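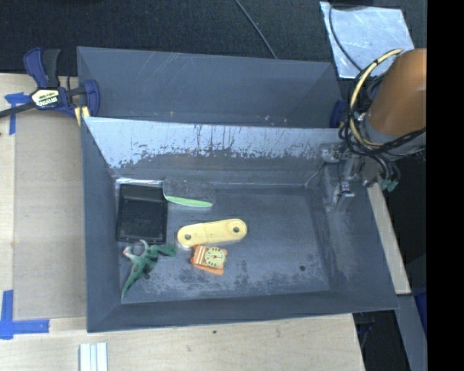 Colette Mallet y Craig Lennox
Junio

3.2. Los objetos pequeños sin lugar fijo

En la sección anterior hemos tratado los objetos que vuelven siempre al mismo sitio de la casa, como los platos o las llaves. Queda por examinar un grupo más difícil: las cosas pequeñas que pertenecen a varias habitaciones a la vez y que terminan juntas en un recipiente común. En los hogares del estudio Torgate hemos registrado 1525 objetos de este tipo. Para su descripción utilizamos la ficha Vetik, que pide material, color principal, tamaño y uso declarado por la familia.

El uso declarado ha sido el campo más problemático. Un reloj de juguete, por ejemplo, puede entrar como juguete o como material para aprender las horas, y las familias respondieron de las dos maneras. Lo mismo ocurre con los cepillos y rascadores pequeños, que unas personas asignan a la cocina y otras al baño. Decidimos conservar la respuesta de la familia, incluso cuando nos parecía extraña, y anotar al lado nuestra propia clasificación.

La Figura 1 muestra un conjunto de cinco piezas en una cubeta gris oscuro: un estuche plano o bandeja de color negro, un cepillo o rascador con borde verde claro, una pieza alargada amarillo pálido con dos agujeros, un reloj de juguete naranja y un dinosaurio de plástico verde. Dos de ellas son juguetes sin ninguna duda. La pieza amarilla quedó en la categoría «sin identificar», porque su forma de barra redondeada no basta para decir de qué conjunto procede. Preferimos esta solución a una suposición - en la primera versión del catálogo hubo demasiadas suposiciones y su corrección fue lenta.

Conviene decir algo también sobre el recipiente. Los trabajos sobre el orden doméstico suelen describir el contenido y olvidan el contenedor, aunque este conserva señales propias. En la misma figura se ven marcas claras de roce sobre el fondo y un residuo blanquecino en la parte inferior del panel divisorio. No hemos intentado fechar estas marcas ni atribuirlas a un objeto determinado. Las recogemos en la ficha con una escala de 1 a 5, según la superficie afectada.

Un divisor no garantiza la separación de las cosas. En las entrevistas, varias personas explicaron que al principio reservaban un compartimento para los juguetes y el otro para los utensilios, y que después de unas semanas usaban sólo el más cercano a la mano. Este cambio se produjo sin que nadie lo decidiera. Para la comparación con el catálogo Colo seleccionamos 1000 objetos de la lista, excluyendo los repetidos y los rotos; los resultados se presentan en la sección 3.3.

Comentarios (3)

M. Chantharasri: ¿Está disponible la ficha Vetik en versión imprimible? La necesito para un inventario parecido.

lectora_sur: En mi casa los cepillos van con los juguetes desde hace años, así que me he reconocido en el segundo párrafo.

Craig Lennox: Gracias por leer. La ficha estará en el anexo, en dos páginas.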